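A coat rack for the office

In March I wrote that our coats were living on the backs of chairs. I am glad to say this has changed. Gwion Parry found a wooden rack on a second-hand site for 45 pounds, and we carried it up the stairs together.

It is a simple thing — one tall pole with angled pegs. I wanted it near the wall, but it ended in the middle of everything.
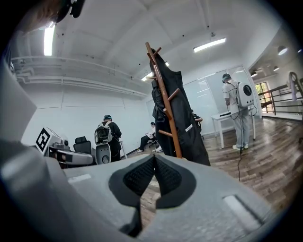
The rack with one long black coat, which reaches nearly to the floor.

I have learned that a long coat needs the highest peg. Next I would like a small tray for umbrellas, and Zuleica wants hooks for bags as well. We will see who is faster.

Recent posts
Painting the hallway shelf
My week in Nukholm
Which lamp for a dark corner?

Comments
Hadi Moussa: Ours fell over the first winter. Put the heavy coats on opposite sides.
Rosângela Arruda: Very nice brown! Is it oiled?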